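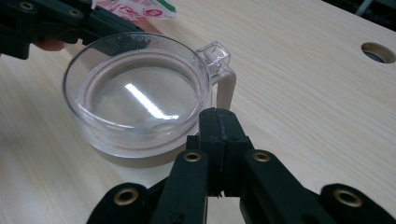
The Fadon lidded cup, beige handle and base, lid on.

I bought the Fadon from Cloltside back in October, and I've used it nearly every day since, so I feel I can speak fairly about it now. The lid is what won me over – it's clear, so I can see how much tea I have left, and the little tab gives my clumsy thumbs something to push. The handle has plenty of room for my fingers, too. I do wish the inner ring of the lid were easier to clean, as milk gets in there and takes its sweet time coming out. 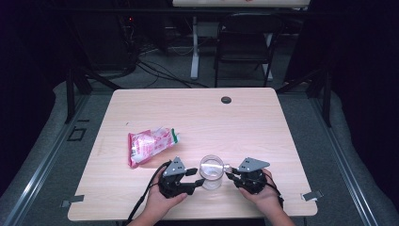
Does it replace a plain clear mug?
For cold drinks and carrying things upstairs, it does for me, but I still like an open mug for my first coffee.

At 25 dollars for 2 it's a fair price, and I've already ordered another pair for my sister.

– Jordan Hollis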